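Budgeting for a second gripper and spare fingers – what to include? 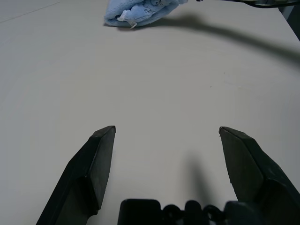 Wrist camera view, fingers open, folded blue cloth on the table.

Posted by Carleen Ngata, February 2026

We run one arm on a bench at our Billholm site, handling folded cloths for a packing trial. Management wants a second station priced by April and I have been told to keep the gripper line under £2,529, fitted. The arm itself comes out of another budget.

Two quotes so far. Clastier want £1,044 for a two-finger parallel gripper with one set of fingers. Prendergast want £722 for a similar unit, but fingers, mounting plate and cable are all extra and not itemised. Payload is not a concern. Our present fingers have angled tips, which suit rigid parts better than cloth, and I would like the option to change them.

What else should be in the figure besides the gripper? Is it sensible to buy the wrist camera at the same time, or leave it for later?

Marlene Weidemann

Ask Prendergast for the itemised list before comparing anything. A bare gripper price tells you very little. The lines I would expect to see are:

Mounting plate to suit your wrist flange
Cable, with enough length for full wrist rotation
Cable clips or a sleeve
Two sets of fingers, one fitted and one on the shelf
Software licence, if the controller needs one
Fitting and a half day of commissioning

On fingers, check whether the supplier sells blanks. For cloth we cut our own tips from blanks and add a thin rubber face. Wide flat tips pick up a fold more reliably than narrow ones, and you want to be able to reach the table surface without the gripper body touching down first. Ask for the stroke in millimetres and measure your thickest folded item, uncompressed. Ours was thicker than the drawing said, and we had to send back a short-stroke unit and pay carriage both ways.

Buy the camera now. The bracket usually sits between flange and gripper, so adding it later means taking everything off, re-entering the tool offset and teaching the positions again. That is a day's labour you can avoid. Allow for a diffuse light as well. With overhead lighting the arm and its cable throw shadows on a pale table, and a simple threshold will pick up the shadow edge as readily as the cloth. A light costs less than the hours spent tuning around it.

Helmut Lenz

Go with the dearer one. Cheap grippers are always a false economy.

Dorian Tessier

I would not go that far. We have had the lower-priced type at Clerkham for two years and the only fault was a connector. Our extras came to £700, so on your figures the Prendergast unit would end up above the Clastier quote – but check what Clastier leave out too, as theirs mentions fingers and nothing about the plate or cable.

Also ask both firms for the lead time on spare fingers in writing. Ours went from two weeks to seven without notice.

Carleen Ngata

Thanks. I have asked both for a full breakdown including plate, cable and a spare set of fingers, and have added the camera and a light as separate lines. Will post the totals when they come back.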